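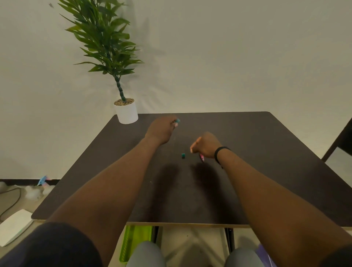 NOTEBOOK: SMALL BLOCKS, DARK TABLE

Home | Notebook | Benches | Sorting | Older entries

October, 3:40 pm -- Heiðrún Gunnlaugsson

Third attempt at the hand-sorting layout for the Kurnden block set. Teal and pink only today. Two of the teal cubes are small enough that I keep losing them under my own knuckles, which does not bode well for the people we expect to buy 1,000 of the things.

Notes, in no order:

The dark brown table stays. Teal shows up nicely on it. So does every speck and smudge, and I wiped it at lunch, or believe I did.

Fingertip grip is fine for one block. With a block in each hand I start making fists like a toddler guarding raisins. Try the next size up from Morin before blaming the hands.

Plant is still in the far left corner by the wall. Morin's people asked whether it needs watering. It is artificial. The pebbles are the most convincing part of it.

Arm shadows fall right over the middle, where the blocks go. Move the lamp, or sit on the other side and have the wall at my back. Ask Prestard if they have a spare lamp -- the last one went to Wostesico and has not written home.

Blocks on the shelf: 700 teal, 154 pink. Order more pink. Somebody has written 600 on the teal box and I would like a word with them.

Next: same layout, bigger blocks, cloth within reach.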